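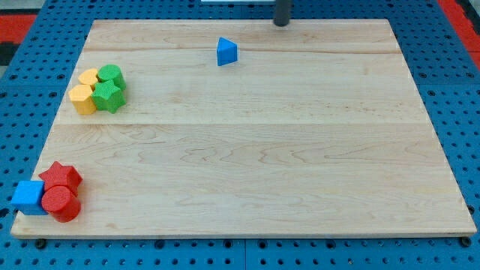 ¿Qué criterio debe seguirse para ordenar un juego de bloques de espuma cuando las piezas difieren a la vez en color y en forma?

El criterio depende del uso previsto, pero en un aula infantil conviene adoptar primero el color, que los niños reconocen con mayor rapidez, y reservar la forma para una segunda clasificación dentro de cada grupo.

Proyecto Fillia: clasificación y almacenamiento de bloques de construcción en el aula de educación infantil

Informe final del alumnado
Autores: Bakari Muriithi y Zawadi Mabula
Fecha de entrega: 25 de julio de 2021

1. Planteamiento

El presente informe recoge el trabajo realizado en la asignatura de Materiales y Recursos Didácticos. El encargo consistía en estudiar un material de uso corriente en las aulas y proponer una mejora en su organización. Se eligieron los bloques de espuma de la ludoteca Stascombe, donde ambos autores realizaron sus prácticas a partir de febrero.

El inventario inicial arrojó 697 piezas, guardadas sin separación en los cajones del mueble bajo. El personal del centro había señalado dos dificultades: la recogida se prolongaba en exceso al final de la jornada y las piezas de un mismo tipo no se encontraban cuando una actividad las requería.

2. Descripción del material

Los bloques son macizos, ligeros y de un solo color. La superficie presenta una textura fina, con pequeños hoyuelos, que facilita el agarre. Para el estudio se consideraron cuatro colores (amarillo, verde, azul y rojo) y las siguientes formas: cubo, cilindro, prisma triangular, prisma hexagonal, estrella y pieza redondeada.

La última categoría fue la más discutida. En el inventario se había anotado unas veces como media luna y otras como óvalo, según la cara sobre la que se apoyaba la pieza. Los autores acordaron denominarla «redondeada» en toda la documentación, a fin de evitar duplicidades.

Como superficie de trabajo se empleó un tablero rectangular de madera clara. Las vetas no dificultan la distinción de los colores y las juntas entre las tablas pueden servir de referencia para separar filas. El azul destaca con claridad sobre este fondo. El amarillo, por ser más próximo al tono de la madera, exige algo más de atención, en especial con poca luz natural.

3. Procedimiento

Se compararon dos formas de ordenar. En la primera, denominada Bridum, las piezas se agrupan por color sin atender a su forma. En la segunda, denominada Ojo, se agrupan por forma sin atender al color. Los nombres proceden de las etiquetas que los propios niños pegaron en las cajas y se mantuvieron por comodidad.

Se celebraron 18 sesiones de recogida, repartidas por igual entre ambos sistemas. En cada una se utilizó una selección de 124 piezas, siempre la misma, y participaron 11 niños. Los adultos presentes no corrigieron la colocación hasta que el grupo dio por terminada la tarea.

Los observadores anotaron las piezas mal colocadas y las dudas expresadas en voz alta. No se cronometró a ningún participante de manera individual, por acuerdo con la dirección de la ludoteca.

4. Resultados

El sistema Bridum se aprendió con mayor facilidad. Desde la primera sesión, el grupo reunió las piezas por color sin apenas indicaciones. Los errores observados fueron casi siempre descuidos: un cilindro olvidado bajo la alfombra, un cubo devuelto al cajón contiguo.

Con el sistema Ojo surgieron dudas de otra naturaleza. El cilindro tumbado fue tratado en varias ocasiones como pieza distinta del cilindro en pie. También se confundieron el prisma hexagonal y la pieza redondeada, sobre todo cuando esta última se veía de lado. La estrella, por el contrario, se identificó sin dificultad en cualquier posición.

Debe mencionarse un comportamiento que no estaba previsto en el diseño. Varios niños formaron grupos mixtos antes de guardar nada – por ejemplo, amarillo con verde – y solo después los deshicieron. Preguntados por ello, respondieron que esos colores «iban juntos». Se trata de una clasificación coherente que el inventario de los adultos no contemplaba.

5. Propuesta

Se propone una organización en dos niveles. Cada color dispondrá de un cajón propio, identificado con una etiqueta de ese color y sin texto. En el interior, un separador de cartón rígido apartará las piezas que ruedan de las que se apoyan con estabilidad. La separación completa por formas queda reservada a las actividades dirigidas.

Se recomienda asimismo que la recogida comience sobre el tablero y no directamente en los cajones. Disponer antes las piezas en pequeños grupos permite al niño revisar su elección. El educador, por su parte, puede intervenir sin necesidad de vaciar un cajón ya lleno. Conviene dejar libre una franja junto al borde, donde los bloques colocados de cualquier manera caen con facilidad al suelo.

6. Limitaciones

El número de participantes fue reducido y todos conocían el material con anterioridad. No se evaluó a niños con dificultades en la percepción del color, para quienes el sistema Bridum podría resultar inadecuado. Tampoco se estudió el desgaste de la espuma ni su limpieza – cuestiones que el centro planteó cuando las sesiones ya habían concluido.

7. Entrega y documentación

Las fichas de observación, el inventario corregido y las plantillas de las etiquetas se depositaron en la secretaría de la ludoteca. La redacción de los apartados 2 y 3 correspondió a Zawadi Mabula, y la de los apartados 4 y 5 a Bakari Muriithi. Los restantes se elaboraron de forma conjunta. El separador de cartón se entregó en dos medidas, a la espera de que el centro decida cuál se ajusta mejor a los cajones del mueble bajo.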